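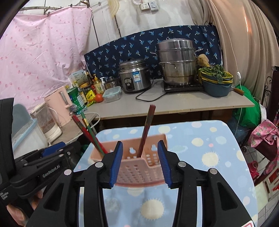 Mwanahawa Shemweta would like the evening sessions moved forward to four o'clock, before guests sit down to dinner, and she has asked that the request go into this report ahead of anything else. She says the later start is costing us bookings. We agree and will trial the change from March.

Programs > Wellness Stays > Pledcombe > Progress report to Adex

Period covered: November to January

Bookings
The residential week is filling more slowly than the short stays. Most enquiries still come through Nostis, and a good share of callers want two nights instead of the full program. We have put a two-night package on the booking page at the rate Adex approved in October. The full week stays on offer, with its price unchanged.

Treatment rooms
Both treatment rooms in the old wing are finished. The building dates from 1784 and the floors needed more levelling than the quote allowed for, so the second room opened in January when it should have opened before Christmas. The extra labour was met from contingency. The steam room is still waiting on a ventilation sign-off. Hüsnü Akyol is chasing the inspector and expects an answer next month.

Staffing
Reynaldo Espiritu has started as senior massage therapist. We now have eight therapists on the roster, enough to cover weekends without agency staff. Mutua Ondieki has taken over the yoga and breathing classes — mornings only for now.

Meals
The set menu drew mixed comments. Guests on the full week liked the lighter breakfasts but found dinner repetitive by the fourth night. The kitchen now rotates dinners over the whole stay. Herbal teas have been moved to the lounge and are no longer charged to the room.

Transport
The shuttle from Dunleavy station runs on arrival and departure days. Guests on short stays don't always arrive on those days and have been paying for taxis. We have a quote for a daily run and will send it separately — it is over the current travel line and would need your approval.

Next period
Finish the steam room. Trial the four o'clock sessions. Review short-stay prices before Easter. Mwanahawa Waweru will send the expense schedule once the January invoices are in.

Contact the Pledcombe office | Copyright Pledcombe Wellness Stays | Back to top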